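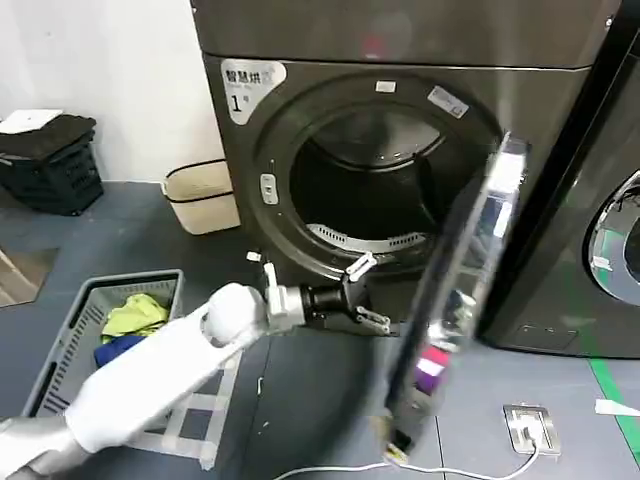 ok so I have now read 167 pages of this novel in laundromats and nowhere else. at home I pick it up and I'm asleep in two minutes. next to a dryer I'm a scholar

it's the Pfeiffer translation, the fat one, 1191 pages if you count the notes (I count the notes, I earned the notes)

for anyone just joining: family saga, a port town called Ranura, five generations, and every single one of them has a cousin who comes back from sea with opinions

I'm at the part where the grandmother refuses to sell the orchard. she's been refusing for a whole chapter. three different men come up the hill to ask her and she gives each of them soup! I love her so much

Deok-su Um told me in September to skip the shipping chapters and I was so offended I read them twice. Deok-su, you were right about the second one. the first one is GREAT though, the whole fight over the salt cargo? come on

also the family tree at the front is missing a guy. he's all over chapter four, he gets married, he borrows a horse, and he is not on the tree. I wrote him in with pencil

my system, if you can call it that: read till the buzzer, finish the paragraph, then fold. if it's a good paragraph the towels can wait

my copy is from the used shelf at Plulik and whoever had it before me underlined every mention of weather. just weather. I've started looking forward to it, like oh good, fog, my friend was here 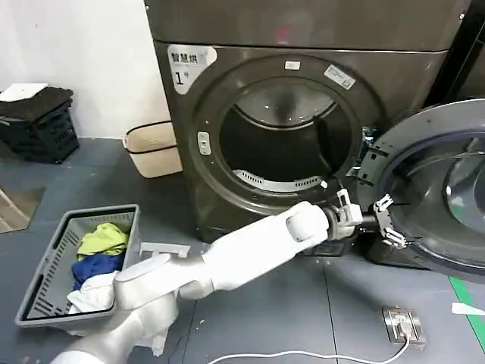
Yu-na Oh says I should quit now while I still like the grandmother, the middle third is all lawsuits and the orchard barely comes up until the very end.

ok but Yu-na, I like a lawsuit?? I read the whole Trendotus forum thread about the will and I had a wonderful evening

anyway I'm not quitting. I did peek at the start of part three and it opens with a letter from the horse guy. THE HORSE GUY. so he lives at least that long and I'm feeling very good about my pencil

if anybody has the other translation, can you check whether he's on the tree in yours? page should be right before the map

more when I run out of socks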